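Keeping a Pretend Produce Stand Neat (and Clean!)

I get more questions about fake vegetables than about anything else on this page, and I love it. People want them for a bowl on the kitchen island, for a kid's play shop, for a store window, for a school hallway in February when everybody is sick of snow. And then six weeks later they write to me again because the whole thing looks dusty and jumbled and a bit sad. So I've put all my produce stand tips in one place, and you can pick out what you need.

Start with the stand itself. I like wood, and I like tiers, even small ones. If everything sits at the same height you only really see the front row, and the rest might as well be in a box in the garage. My first stand was completely flat and I ended up shoving folded towels under the back trays to lift them, which worked fine for a year until one slid and I had onions all over the floor. If yours is flat, cut a strip of scrap wood and screw it under the back edge of each tray. It takes one evening, and that's with a coffee break.

Next, sort before you fill. Dump the whole lot on a bedsheet and make piles. I know it's tempting to just start tucking things into corners (I do it every single time and then have to take it all out again), but you can't tell how much room a vegetable needs until you see it all together.

Big, pale, leafy things get a shallow tray and plenty of space. Napa cabbages are my favorite for this because the crinkly tops do all the decorating for you. Lay them down and turn the ruffles so they show. Bitter melons and cucumbers go side by side, all leaning the same way, packed in snug so they don't roll. I like mine on a diagonal — it looks fuller, and you need fewer of them to cover the bottom.

Peppers and carrots are the opposite. Don't line them up! A heap of long green chilies with a few red ones and some carrots poking out looks like somebody just tipped out a basket at the market, and that's the look we want. Leave the green tops on the carrots, even if they shed.

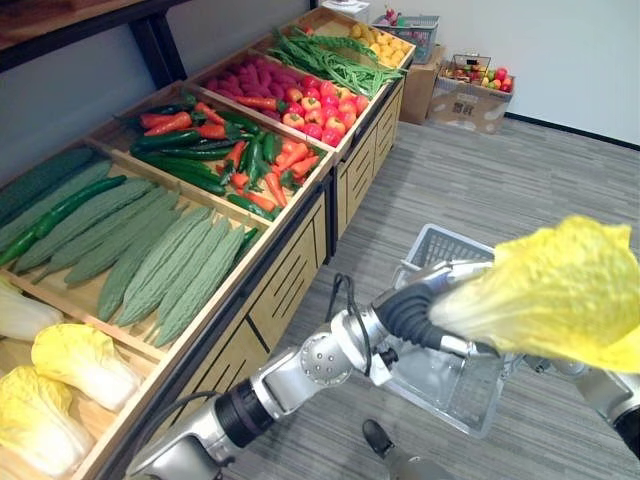 Cabbages first, then bitter melons and cucumbers, then the chili and carrot heap.

Color comes next. I try to keep greens away from more greens once I get past the cucumbers, so sweet potatoes are handy with their reddish purple, and they make a nice quiet patch beside bell peppers and tomatoes, which are loud. Something small and yellow at the far end pulls your eye all the way down. Long beans I put near the end too, and I let the stems hang over the edge of the tray a little. My friend Sobia Bhutto tied hers in tight bundles with ribbon and they looked like a bouquet. Very pretty, but I wanted to eat with a fork and knife and not throw them at a wedding.

Now for cleaning, which is where most of you get stuck.

Smooth plastic ones (tomatoes, bell peppers, shiny chilies) can go in a sink of lukewarm water with a squirt of dish soap. Leave them 15 minutes, rub with a soft cloth, rinse, and dry on a rack. Foam ones should never be soaked. They drink up water and stay soggy in the middle for days. Wipe those with a barely damp cloth and stop there.

Bumpy and leafy ones need a brush. I use an old makeup brush for cabbage leaves and a soft toothbrush for bitter melons, and I work along the ridges, because going across them just packs the dust in deeper. A hair dryer on the cool setting is great for a quick once-over between proper cleanings. Don't use the hot setting. I have a very strange eggplant from doing that.

For the trays, take everything out and run the brush end of the vacuum into the corners, then wipe the wood with a cloth you've wrung out hard. Let it dry fully before you put anything back. If your stand has slatted cabinet fronts below, wrap a cloth around a butter knife and slide it along each slat. Slow job, good podcast job.

Storing extras: I keep 8 shoeboxes, one per vegetable, with tissue between the layers. Red and dark green pieces can rub color onto the pale ones if they're pressed together in a warm closet, so give the cabbages their own box and put it on top where nothing squashes the leaves.

Next time I'll do baskets, including the one the cat has chewed.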